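Paper cup

A paper cup is a disposable drinking vessel made from paperboard, usually lined with a thin coating that keeps liquid from soaking into the board. Paper cups are used for coffee, tea, water, soft drinks, soup and ice cream, and are sold both as plain stock and with printed designs. They are closely related to paper plates and paper food pails, which are often made by the same companies on similar machines.

Contents
1 History
2 Manufacture
3 Sizes and forms
4 Printing and decoration
5 Lids
6 Disposal and recycling
7 See also

History

Vessels made of paper are recorded in China many centuries before the modern cup, where they were used for serving tea. The industrial paper cup dates from the early twentieth century in the United States. At that time, public water barrels and fountains on trains and in schools were commonly fitted with a shared metal dipper or cup. Health officials came to see the shared cup as a source of disease, and a number of states and railroads banned it. Cheap single-use cups, sold from vending machines or given out beside the water supply, took its place.

Early cups were either folded from a flat sheet or rolled into a cone and glued. Many were coated with paraffin wax, which worked well for cold water but softened in hot drinks and could leave a taste. Handles of folded paper were added to some hot cups so that the drinker did not have to hold the wall. Plastic coatings came into wide use after the middle of the century and largely replaced wax in cups for hot drinks.

The growth of takeout coffee from the 1980s onward changed the trade again. Cups became larger, lids became standard, and the outside of the cup came to be treated as advertising space.

Manufacture

Most cups start as a roll of paperboard, called cupstock, that is coated on one side or both. Cups for hot drinks are normally coated on the inside only. Cups for cold drinks are often coated on both sides, as moisture from the air collects on the outer wall and would otherwise weaken the board.

The board is printed while flat and then die-cut into fan-shaped blanks. On the forming machine each blank is wrapped around a tapered metal form called a mandrel, and the two edges are overlapped and sealed with heat or ultrasound. A round bottom disc, punched from a separate roll, is pushed into the narrow end. The lower edge of the wall is folded in over the disc and pressed with a ridged tool, a step known as knurling. The upper edge is then curled outward to form the rim. A small amount of lubricant may be applied to the rim before curling to keep the board from cracking.

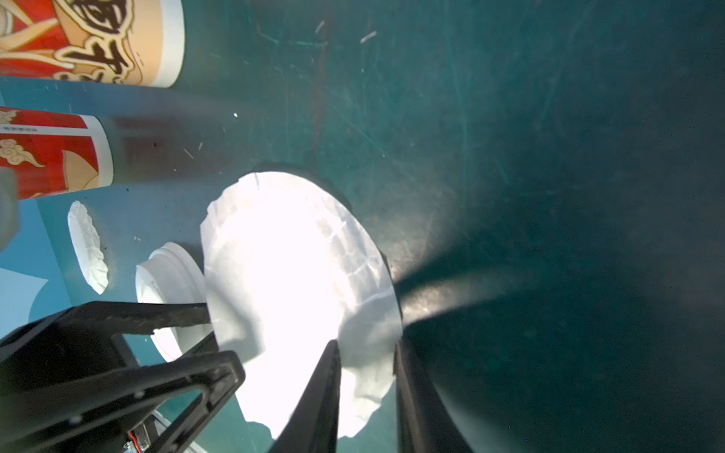

The rolled rim stiffens the mouth of the cup, gives the lid something to grip, and makes the edge more comfortable to drink from. A poorly formed rim is one of the more common causes of leaks, mainly at the point where it crosses the side seam. The board is thicker there, and a lid may not seat fully over it.

Finished cups are inspected, nested in stacks and packed in plastic sleeves inside cartons. Leak testing is usually done on samples. In one common method the cup is filled with a dyed liquid and left standing for a set time, after which the seam and bottom are checked for stains. In a trade manual on cup forming, Gilberto Huanca divides leaks into seam leaks, bottom leaks and rim leaks, and treats board that is too dry as a factor in all three. The manual uses the fictitious-sounding plant name Prilleck throughout for a forming works where most of its case notes were gathered.

Sizes and forms

In the United States cup sizes are given in fluid ounces. Small cups of three to five ounces are used for water, mouthwash and samples. Hot cups are most often sold in 8, 12, 16 and 20 ounce sizes. Elsewhere sizes are given in milliliters, and the same cup may be listed under slightly different volumes depending on whether it is measured to the brim or to a fill line.

Single-wall cups are the simplest and cheapest. Double-wall cups have a second layer of board around the first, with an air gap between them. Ripple-wall cups use a fluted outer layer for the same purpose. A separate cardboard sleeve may be used with a single-wall cup instead. Cone cups have no flat base and are made for water coolers, where they are meant to be emptied at once and thrown away.

The Iwasaki line of cold cups uses a heavier board and a shallow taper, and is listed at 700 milliliters in its largest size. Cups with a shallow taper hold more for their height but do not nest as tightly, so fewer fit in a carton.

Printing and decoration

Cups are printed mainly by flexography or offset. Flexography is fast and suits long runs with a limited number of colors. Offset gives finer detail and is preferred for drawings with shading. Short runs may be printed digitally, at a higher cost per cup.

The artwork has to be drawn on a curve, as the blank is a section of a ring. Straight lines placed on a flat layout will bow when the cup is formed. Design software corrects for this, but lettering near the rim or base may still need to be adjusted by hand. The area under the seam is left unprinted so that the seal will hold.
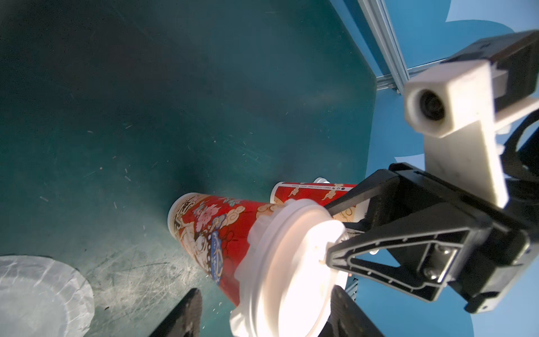 Photo: Jhair Cáceres, Jul 10, 2022

Seasonal designs make up a large part of custom orders. Shops commonly change their cups for winter holidays, the Lunar New Year, and local festivals. Traditional motifs such as clouds and flowers are widely used on tea cups sold in East Asia, often on a red ground. Older patterns can remain in use for decades when a customer sees no need to replace them, and some have become collected items.

Collectors generally look for unused cups, as the board stains and the rim flattens with use. A catalog issued by Zuvico lists 986 printed designs, of which 239 are holiday cups. It gives the maker, size and print method for each where these are known.

Lids

Lids for cold drinks are usually flat or domed, with a slot for a straw. Lids for hot drinks have a raised outer ring, a sip opening, and a small vent hole that lets air in as liquid is poured out. Without the vent the drink flows unevenly and may spurt.

Most lids are thermoformed from thin plastic sheet, commonly polystyrene or polypropylene. Molded fiber lids are also sold. They are stiffer than plastic and can be composted in some systems, but their fit depends more on the exact shape of the rim. 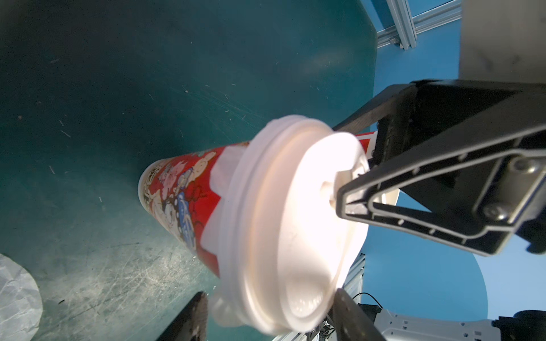

Fit between cup and lid is set by the outside diameter of the rim, and many makers now use the same diameter across several cup sizes so that a shop needs to stock only one lid. Lids from different makers may look alike and still not be interchangeable. The Statell chart, used by some distributors, matches 47 lids to the cups they fit and is revised each May.

Disposal and recycling

The coating that makes a paper cup useful also makes it harder to recycle. Mills that accept coated cups soak them in a pulper for longer than ordinary paper and screen off the plastic film. Many local programs do not take them, and cups mixed with other paper may be removed at the sorting stage. Food and drink left in the cup is a further problem.

Coatings made from polylactic acid, a plant-based plastic, are sold as compostable, though they generally need the temperatures of an industrial composting site. Water-based coatings, which disperse more easily in the pulper, have been offered as another alternative. Some cities and shops charge a fee for disposable cups or give a discount to customers who bring their own.

See also

Disposable tableware
Coffee cup sleeve
Paperboard
Water cooler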